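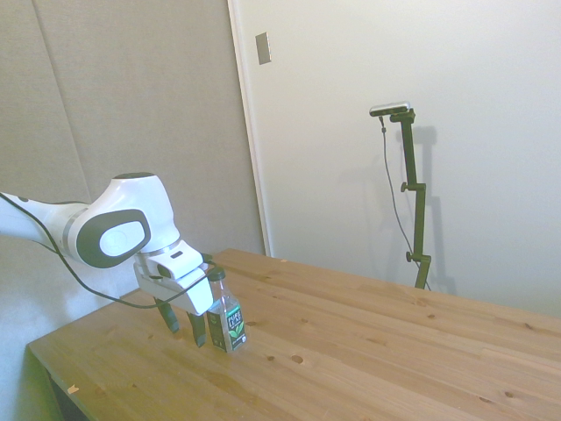 Tülin Yüksel
Okay, pine tabletop people, this thread is for you! I have been living with knotty pale pine for a while now and I love it more every week. A few things I've picked up, in no particular order.

Tülin Yüksel
The knots first. Little dark ones all over, and I used to think they'd bug me. Now I have favorites (a nice round one near the front, where a tea bottle always seems to end up). They give your eye somewhere to land.

Tülin Yüksel
And the grain! If you get the chance, look at it on a slant. Turn your chair a bit and the lines run away from you across the boards. So good in morning light.

Tülin Yüksel
Yes, there's a small chip on the front corner. Pine is soft, it chips. I thought about filling it and then I went and made lunch instead. It stays.

Tülin Yüksel
For anyone asking about finish - I tried the Fekden matte oil on an offcut in October and liked how pale it stayed. The Jinby one went more yellow on me, pretty but too warm for this room. Test on a scrap, always.

Tülin Yüksel
Sanding: I do 400 grit by hand, with the grain, light pressure. I've gone up to 500 and couldn't feel any difference, but maybe your fingers are fancier than mine!

Tülin Yüksel
Cold drinks. I'm a big unsweetened tea person, so bottles get parked on this wood all day long. Wipe up the drips when you see them. If a ring does show up, let it dry overnight before you go at it with anything.

Tülin Yüksel
Someone in Grarkdale messaged me that the lumber place there has pine boards at 53 inches, which would be perfect for a narrow desk. Now I want a narrow desk - does anyone have one they like? Show me your knots!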